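Dress History, Second Year
Handout 6: Workwear as Fashion, or How the Boiler Suit Got into the Wine Bar

Read this before Tuesday's seminar. The session starts at 10 and the people who have read the handout can always tell who hasn't.

What we mean by workwear

For this module, workwear means clothing made for manual or technical labour and bought because the job required it. Uniforms belong to Handout 7. The line is blurry, and railway jackets sit right on top of it, so argue about them in the seminar and not in the corridor outside my office.

The garments you need to know are the chore jacket, the boiler suit, bib-and-brace overalls, the fisherman's smock, the warehouse coat and the carpenter's trouser. All of them were cut wide so that a body could bend, and most were sold in very few sizes. The fashionable "relaxed fit" owes a good deal to a manufacturer who didn't want to draft another pattern.

Cloth and construction

Learn the difference between drill, moleskin and canvas by handling them. The swatch box is in the study room and has 56 samples in it. It should still have 56 samples in it at the end of term.

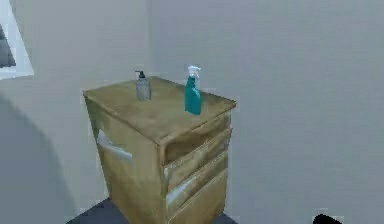

Drill has a diagonal weave and takes dye evenly, which made it cheap to produce in one colour for a whole workforce. Moleskin is a dense cotton brushed on one side, warm, wind-resistant and unconnected with moles. Canvas is a plain weave, stiff when new, and softens at the elbow and knee long before it softens anywhere else.

Look closely at the seams. A flat-felled seam encloses both raw edges and is stitched down in parallel rows. It survives hard washing. When you find one on a new jacket intended for carrying a laptop between cafés, ask what it is there to survive.

Pockets are your best evidence. Patch pockets on a chore jacket are large, open and set low enough to reach without looking. Rule pockets run down the thigh. On later fashion versions the pocket often moves up, shrinks, or is sewn shut, at which point it has retired.

Case study: the Plaltulberg jacket

Plaltulberg began as a supplier of overalls to the yards at Brallbridge. Its standard jacket was blue drill with three patch pockets and a plain collar, delivered in bales and handed out at the gate. When the yards closed, the remaining stock went to a market trader, and from there to art students, who were cold and had no money.

The label was later revived by Panagiotou, a boutique with two branches and a great many wooden hangers. The revived jacket sells for 300 pounds. It has the same collar and the same buttons, and comes pre-faded at the cuffs so that the customer need not do any work in it.

Compare this with Plokora, which still sells to garages and bakeries and has changed nothing except the care label. Its customers now include stylists, a development the firm's catalogue has chosen to ignore. The boiler suit is on page 2, next to the knee pads.
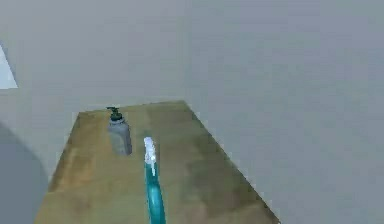 Questions of wear and class

Fading, patching and staining used to mark a garment as nearly finished. In the second-hand market they now add to the price. Consider who did the wearing, who gets the money, and whether a paint splash applied in a factory is decoration or fiction.

Consider gender as well. Women in wartime factories wore the boiler suit under instruction, and many kept it for gardening. Its later appearance on the catwalk was greeted as daring, chiefly by people who had never seen their grandmothers dig potatoes.

For the seminar

Bring one garment with a working origin, your own or borrowed with permission. Be ready to name the cloth, point to one seam and explain one pocket. Bring a written note of half a page on what has changed between the original use and yours.

Jeans are allowed, but everybody brings jeans.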